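Refurbishing Office Desktops for Classroom Use: Teardown and Reassembly Procedure

Jarosław Cieślak and Tomoyo Takeda
Project report, April 2022

3. Method

3.1 Source machines

The Kaimal branch office released 53 desktop towers at the end of their lease. All had been stored in the same room and none came with a service history. We logged each machine by its chassis label, then sorted the lot by board type so that parts could be exchanged within a group. Hard drives were pulled and handed back before any other work began.

3.2 Opening and inspection

Each tower was laid on its side and the side panel taken off. We checked the fan, the power supply leads and the drive cables in that order. Dust was blown out with a hand pump — compressed air cans left moisture on two early boards and were dropped from the procedure.

The processor was then lifted out and the socket pins inspected under a lamp at a low angle. A bent pin shows up as a break in the reflected rows. Memory was removed at the same stage and tested separately in a known good machine. 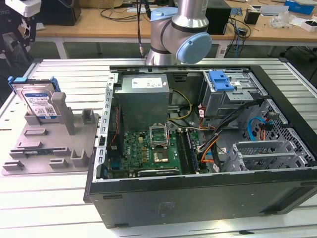

Figure 4. Open tower with the processor socket empty and its bracket raised. The power supply and optical drive bay are still in place.

The power supply stayed in the case unless it failed the load test. Removing it means unthreading the main harness, and on our first three machines this added more time than all the other steps together. The optical drive was also left in place, as the school in Gallen asked for working disc drives.

3.3 Reassembly

Old thermal paste was wiped off with a lint-free cloth and alcohol. A small amount of new paste went on the center of the processor, and the heat sink screws were tightened in a cross pattern. Cables were tied back from the fan before the panel was closed.

3.4 Test run

Every rebuilt machine ran a memory test followed by a processor load of 400 minutes. A shutdown or logged error sent it back to step 3.2. Machines that failed twice were kept for parts.

3.5 Limits of the procedure

We did not measure power draw at idle. Board batteries were replaced in every unit without testing the old ones, so we cannot say how many were still good. The parts budget of 700 dollars covered batteries, paste and replacement fans, but no memory upgrades.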